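Un bras robotisé au labo : ça change quoi pour les techniciens ?

Napaporn Kaewsai
11 juillet 2022
Bonjour à tous ! Je suis technicienne dans un labo d'analyses et la direction veut confier le déplacement des microplaques à un bras. Pour l'instant on n'a que la simulation de la cellule, les travaux commencent en novembre. On est quatre à la paillasse et ça cogite pas mal...
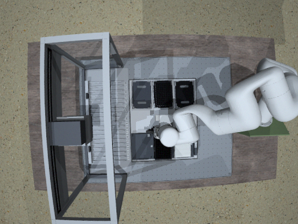 On nous jure que personne ne part, mais moi je passe mes journées à manipuler des plaques, alors je fais quoi après ? Ceux qui sont passés par là, racontez !

Prirnosholm
Chez nous ça tourne depuis deux ans. On est montés à 900 plaques par semaine (on plafonnait à 300 à la main) et l'équipe est restée la même. Par contre le métier change, et pas qu'un peu : je prépare les séries, je reprends les erreurs, je valide les résultats. Mon épaule me dit merci !
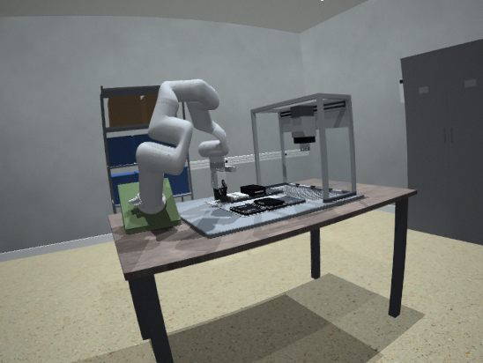 Mon conseil, demandez à participer à l'implantation maintenant, tant que tout se déplace d'un clic. Nous, on a réclamé plus de place pour charger les plaques et on l'a eue. Et exigez la formation pour toute l'équipe, sinon le collègue formé se fait appeler même pendant ses congés.

Padidby
Pareil ici, sauf que les horaires ont bougé (séries lancées le soir, donc astreintes). Fais préciser les primes par écrit.

Didari
Bof, le nôtre est en panne une semaine sur deux. Bon courage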